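Two-arm table cell: right gripper lands off after every restart, left is fine

Asked by Kiyoshi Oshima

Took over a bench cell at work in July. Two arms on one metal mount, sorting small boxed goods in and out of a clear plastic tub. After a power cycle the right arm comes down 14 mm off where it was taught. The left arm is dead on every time. The integrator (Kolev) says to re-home it and re-teach the pick points, and they want 600 for the visit. I've re-taught the points twice and it drifts again by Saturday. I don't buy that this is software. What would you check first?

Right arm over the tub, left one parked with its fingers open:
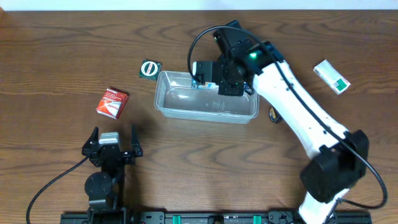 3 answers

Geetha Nambiar
Accepted

Don't pay for the visit yet. Re-teaching hides the fault for a few days and then you're back where you started.

I'd look at the cable. It goes over the wrist in a big loop, down the long white link, past the elbow and back toward the base. A thick cable run like that can tug on the wrist when the arm folds up, and if the homing routine ends in a folded pose you get a bad zero. Power down, support the arm, and move it by hand from folded to stretched out. If you feel it pull anywhere, give it more slack at the elbow and re-clip.

Then the fasteners at both ends of the white link. Put a paint mark across each head so you can see if one backs out. Same for the bolts at the base. Home it ten times before you touch a single taught point, and write down where it lands each time. Scattered numbers mean something is loose. If it's the same error every time, it's the zero offset and Kolev may be right for once.

Predov_user

Had this on a different make, it was the encoder battery. Changed it, fixed. Can't tell you if yours even has one. They quoted me 700 for a new joint before I found it.

Cotemano

Just re-run calibration from the menu, works for me.

Comment from Kiyoshi Oshima: I've run it from the menu plenty, see the question. Cable did pull near the elbow. Re-clipped it and marked the bolts, spread is down to 2 mm over ten homes. Not calling it fixed until it gets through a full week.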